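Households Wanted: Kitchen Storage and Food Waste Study

Posted July 2021
Organizer: Semthorpe Home Research
Location: Tretell and nearby towns
Type: Paid participation, part time, from your own home

Semthorpe Home Research is looking for households to take part in a study of how people store food and everyday kitchen items, and how much of that food ends up being thrown away. You do not need any special knowledge. We are interested in ordinary kitchens, including small, shared and badly planned ones.

The study is called Zistent. It runs for 7 weeks, starting in August. We have places for 566 households in total, and nearly 500 of those are still open.

What you would be doing

In the first two weeks you keep your kitchen exactly as it is. You fill in a short food diary each evening, listing what was bought, what was eaten and what was thrown out. Most people in our earlier work needed less than ten minutes a day for this. Please do not tidy up before the study begins. We need the starting point to be real.

At the end of week two you receive a storage plan for your kitchen. It tells you which foods to move, where to move them and what to keep them in. Some households will be asked to bring fruit, onions and potatoes out of closed cabinets and keep them in open storage. Others will be asked to do the reverse, and a third group will change nothing at all. You cannot choose your group – it is drawn by computer before the study starts.

In weeks three through six you follow the plan and keep up the diary. In week seven you are free to put things back the way they were or leave them. We want to know which you choose, and there is a short phone interview about it.

Equipment

Anything your plan calls for that you do not already own will be mailed to you at no cost. This may include lidded jars, bins, a kitchen scale or a rack. You may keep everything when the study ends. Please tell us on the form how much free counter or table space you have, measured in inches, and whether there is a wall behind it.

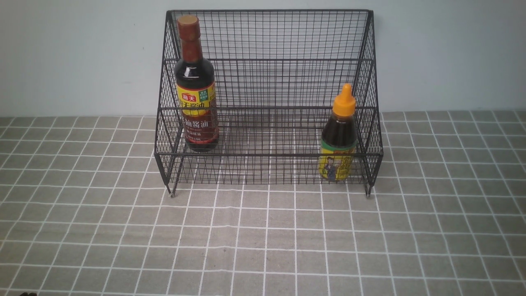
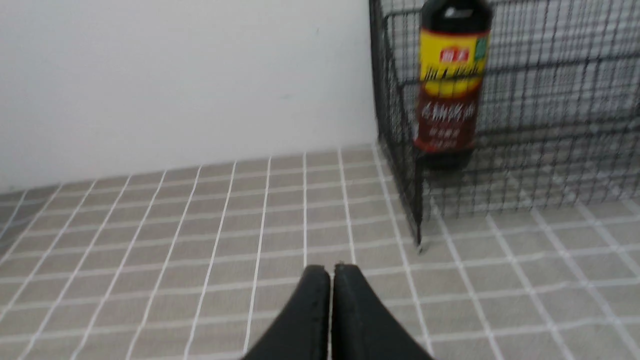 Black wire mesh storage, set up near a wall.

If an item arrives damaged or does not fit your space, call the study office and we will send another one or adjust your plan. Do not replace it with something of your own without telling us. A different container can change how long food keeps, and we would have to leave your diary out of the results for that week.

Who can apply

You can take part if all of the following apply to you:
You are 18 or older and do at least half of the food shopping in your household.
You cook or prepare food at home four or more days a week.
You expect to live at the same address for the whole study.
You have a phone or computer you can use to fill in the diary.
You can read and write in English or Spanish.

Renters and homeowners are both welcome. So are people living alone, families with children, and roommates. If you share a kitchen with people outside your household, you can still apply, but you will need a shelf or cabinet that only you use.

We are sorry that we cannot accept households planning to remodel or move during the study. If you will be away for more than five nights in a row, please wait for the next round. We keep a list and will write to you when it opens.

Pay

Each household receives $140 for completing the study. The first $40 is paid at the end of week two, and the rest after the phone interview. If you leave early, you keep whatever has been paid up to that point and you do not have to give a reason. Payment is by check or bank transfer. One payment is made per household, no matter how many people help with the diary.

Your information

Your name and address are kept apart from your diary and are seen only by the office staff who mail supplies and payments. Diaries are stored under a number. We do not sell contact details. The final report will give results for groups of households and will not name anyone who took part. A copy will be mailed to every household that asks for one.

How to apply

Fill in the form on the Zistent page or ask for a paper copy at the Semthorpe office, second floor, Jaramillo Building, Tretell. Paper forms can be returned by mail or left at the front desk. The form asks about your household, your kitchen and how often you shop. Please answer every question, even if the answer is zero.

We expect up to 2000 applications and will fill places so that small and large households are both well represented. Everyone who applies will hear from us by mail or email, including those we cannot place this time.

Questions about the study can be sent to the study coordinator, Lăcrămioara Husar, through the contact page. She can also arrange a call if you would like to talk before you apply.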